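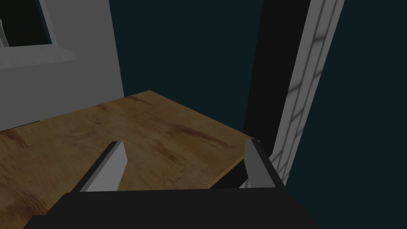
Gretstead Household Timber Terms is a word list with notes, put together from letters, sale bills and workshop notebooks. It records what people called the parts, faults and finishes of everyday wooden furniture. Each entry gives a term, its meaning as the writer seems to have used it, and where it was found. The entries on surface come first as they are the fullest. For a tabletop with the wood grain showing plainly across it, for instance, the sources have "open top", "bare top" and "figured board", and they don't always mean the same thing by them. We have kept all of these as separate entries with a cross-reference.

Contents

terms.csv holds the main list, one term per row.
sources.csv holds the letters, bills and notebooks, with a short code for each.
variants.csv links spellings to the main term.
notes.txt holds longer remarks that wouldn't fit in a cell.

Columns in terms.csv

term: the word or phrase, lower case, in the commonest spelling.
sense: meaning in plain English. Where a term has more than one, there is a row for each.
part: top, leg, rail, door, drawer, fixing, finish or fault.
source: code from sources.csv.
sure: yes, no or part. "Part" means the reading is clear but the meaning is a guess.

Where the words come from

Most of the material is from the Waltier notebooks, 11 in all, kept by a firm of furniture repairers. Two are in poor condition and were read by Jitendra Sengar and Kiran Kanaujia separately, then compared. Where they couldn't agree, the row is marked "no". The sale bills are from Trustton and give very little context, often just a word and a price. Prices have been left out.

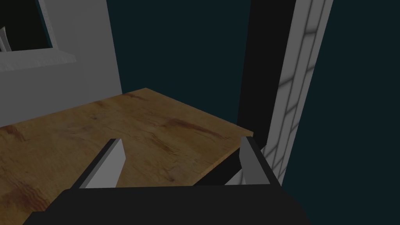

Bhupendra Ahuja wrote that "slack" in the Waltier notebooks can't always be a loose joint, as we had it, and that in at least one place it must mean a board that has dipped in the middle. He also asked for the fault terms to be split by whether the fault is in the wood or in the making. We have added the second sense of "slack". The split hasn't been done. The notebooks use "shake" and "start" for either, and sorting them would mean guessing on nearly every row.

Spelling was left alone in sources.csv and tidied in terms.csv. If you need the original form, join through variants.csv on the term column. Three terms have no variant row at all. They were added late, by hand, and their source codes are right but the page numbers are missing.

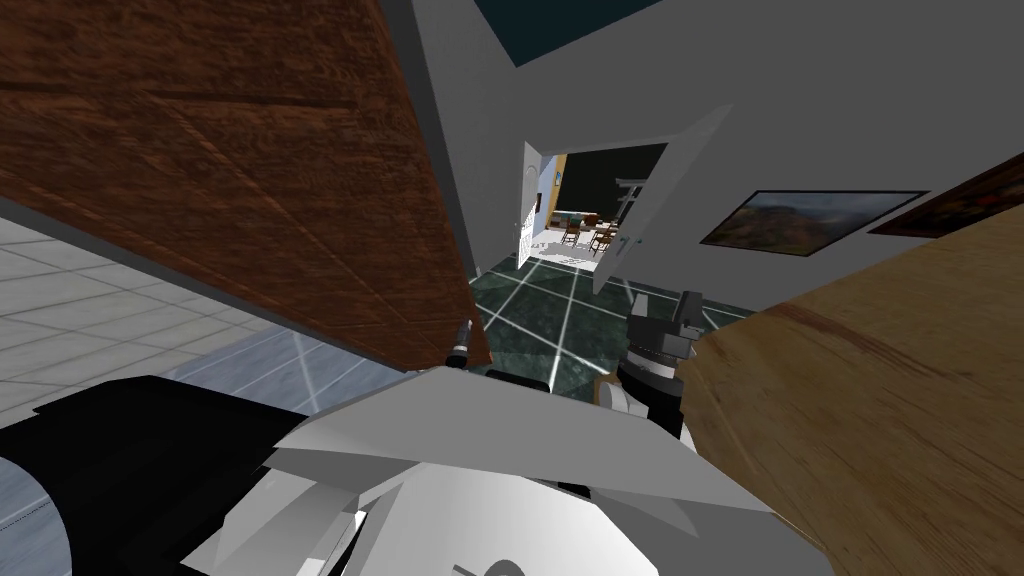 Page numbers for the other Waltier entries follow the pencil numbering, which starts again partway through the last notebook. The letter b after a number means the second run. Vlachou's copy of that notebook uses one run throughout, so its numbers won't match ours.

Known problems

"Cheek" and "cheek piece" are probably one term.
Some finish terms may be trade names. They are in lower case like the rest.
The part column is empty for terms used of a whole piece.

Use

Free to copy and change. Please name the list and say which version you used. Corrections go to Chinyere Uzor, with the term and source code if you have them.

Last changed 12/19/19.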